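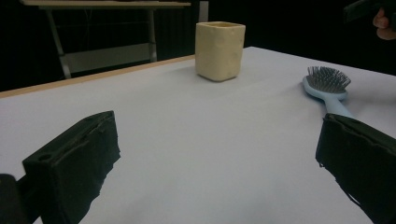

White tabletop with a thin light wood edge, Room 346.

Room Safety Walk-Through, Mosell Building
Date: 2025-04-15
Rooms covered: 346 and the hallway out to the Larkow Street stairs

I love doing this walk in spring, with the windows open and the whole floor awake again! Marks are OK, FIX or WATCH, with my comments after each one.

Tables and work surfaces

1. Tables stand firm when leaned on. OK. I leaned hard on every corner and got no wobble at all. Whoever tightened the bolts over the winter did a lovely job.

2. Edges free of splinters and lifted strips. OK. I ran a cloth along each one and it never snagged (an old cotton dish towel is perfect for this, it catches on everything).

3. Walking space on the door side of each table. FIX. The coat rack has crept out again. Please push it back to the tape line on the floor. 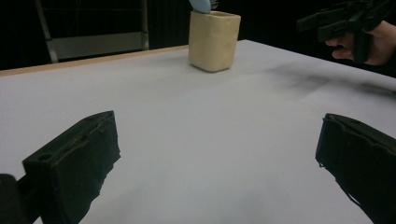
Kelly Dantas asked whether the tape line could move out a little, as wet coats drip on the baseboard heater when the rack is tight to the wall. Great catch, and one I'd missed completely. I've changed item 3 to read "rack to the far wall, beside the bookcase," and the tape comes up this week.

Power and heat

4. Outlet covers present and uncracked. WATCH. The one under the window has a hairline crack at the top screw. It's still solid, but I'd like a new cover on before September.

5. Power strips plugged straight into the wall. OK. Not one strip plugged into another strip, on the entire floor! Last fall there were three.

6. Baseboard heater clear on all sides. FIX, same coat rack.

7. Storage shelf within its limit. OK. The shelf is rated for 800 pounds and carries paper towels, folding chairs and the MacKinnon first aid cabinet, so there's plenty to spare. I would still like the heavy boxes down on the bottom level,

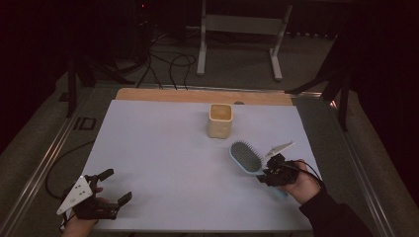

and the light ones up top where a person can lift them down without a step stool. It takes ten minutes with two people, and the shelf feels so much steadier afterward.

Exits and fire gear

8. Extinguisher on its hook, needle in the green. OK. Tag 1391, pin and seal in place.

9. Exit sign lit. OK, and wonderfully bright since the new bulb.

10. Door opens fully and latches by itself. WATCH. It latches, slowly. The Okum closer has a small screw on the end for speed and I gave it a quarter turn.
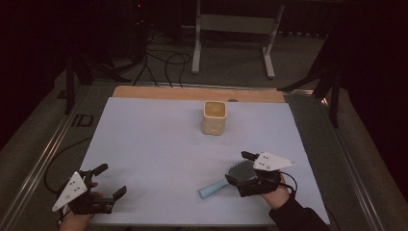 11. Stairs clear from top to bottom. OK. Clean, dry and well lit the whole way down.

12. First aid cabinet stocked. FIX. Out of small bandages and burn gel. Everything else is there and in date.

Still open: 3, 4, 6, 10, 12. Add your initials and the day beside each item when it's done, and leave the sheet on the clipboard inside the door.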